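To: household-automation list
From: Aaliyah McKinnon
Subject: Re: Readiness of tabletop tidying for the Zaltia residences

Dear colleagues,

On Tuesday, Oľga Procházka wrote:

> The residences office has asked whether the list can offer a common
> position on tidying tasks. Their question is a plain one. If a resident
> leaves a table covered with small belongings at night, can a machine
> clear it by morning without a member of staff standing by? They have
> read the Draltamow summary and took from it that the matter is settled.
> I do not believe it is, but I would prefer that the reply come from
> those who ran the trials. Please also say whether the simulated results
> may be quoted to them.

Thank you for forwarding the request. I am replying on behalf of the evaluation group, and the text below may be passed on to the residences office in full.

The Draltamow summary reports on 899 simulated episodes. In each one, a two-finger gripper is asked to pick up a named item from a tabletop and set it down in a stated place. The group considers these results sound for the purpose they were meant to serve, which was to compare control policies under equal conditions. They were not collected to show that a machine is ready to work in a resident's room, and the summary should have said so on its first page. A corrected version is being prepared.

The main difficulty lies in items that rest against one another. A smooth ball on a bare table is a fair test of reaching and closing. Once a dark, irregular item sits directly behind it, the policy must also decide where one thing ends and the next begins, and part of what it needs to see is hidden by its own fingers.

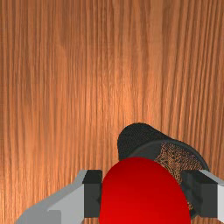
Staff who clear tables by hand settle such questions by touch, often without looking. The policies under review have no comparable sense. They rely on the camera view and on a simple signal from the fingers, and they are slow to recover when the first attempt disturbs a neighboring item.

We therefore repeated part of the work on hardware at the Vasylenko workshop. The physical series consisted of 378 attempts with everyday articles: cups, folded cloths, spectacle cases, soft caps and children's balls. Rigid items standing alone gave little trouble. Soft items were another matter - the fingers closed on a fold, or dragged the article along the table before lifting it. In 14 attempts the operator stopped the arm before it had completed a motion. None of these stops involved injury or damage, but each one required a trained person within reach of the controls.

The group's position is as follows. Unattended clearing of tables in occupied rooms should not be offered at present. Attended use in a common room, with a limited set of rigid items and a trained operator, may reasonably be considered as a pilot. Laundry, bedding and the handling of food lie outside anything we have tested, and we can give no opinion on them.

As to quotation, the simulated results may be cited provided that they are labeled as simulated and that the figures from the physical series appear beside them. The success rate from the Galix policy should not be quoted alone. It was measured on single items only, and readers outside the field will naturally take it to describe a whole table.

Members who wish to comment on this wording before it goes to the residences office are asked to reply to the list within nine days. Remarks on the physical protocol should be sent to me directly, as the revised draft is not yet open for general reading.

Respectfully,

Aaliyah McKinnon
for the evaluation group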